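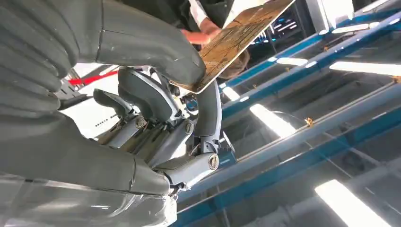
A thin tan board, its surface marked with dark lines resembling circuit traces.

Arkine wants owners of dead kitchen appliances to mail in the control board and leave the rest of the machine where it is. The company says its new exchange plan, called Zestar, will open to households in June and will cost less than a service call. It has not said how much less.

Under the plan, announced on 28th May, a customer removes the board, sends it to the company's shop in Skerkura and gets back a repaired one, either the same board or another of the same type. Arkine lists 321 board types it will accept, most of them from washers, dryers and ovens. Refrigerator boards are left out for now, with no date given for adding them.

The company's claim is that 100 percent of returned boards will be "tested under working conditions." Its notice does not describe those conditions. A board that powers up on a bench for a few minutes has passed a test of a kind, but that says little about how it will do behind the door of a hot oven. Asked how long each board would be run, Arkine sent back a copy of the same notice.

The terms raise other questions. Customers pay a $35 inspection fee before anything is shipped, and they do not get it back if the board is judged beyond repair. The repair itself is covered for three months. Damage found on arrival is the customer's problem, including damage from the mail, and the packing advice runs to a single line telling people to use "a suitable bag and box."

Then there is the matter of whether the board is the part that failed. Arkine offers an online checklist, but it mostly asks whether the display lights up and whether the door shuts. A bad sensor or a loose plug can look much the same to the person standing in front of the machine. Someone who guesses wrong will be out the fee and will still have a pile of laundry.

Gajdoš, a repair shop in the same town, said it already fixes boards brought in over the counter and charges nothing to look at them. The shop said it would wait to see Arkine's full price list before deciding whether the plan was competition.

Arkine said a trial with local customers had gone "extremely well." It would not say how many boards were sent in, how many went back working, or how many failed again later. The full price list is due before the plan opens. Orders placed ahead of that will be charged the inspection fee right away.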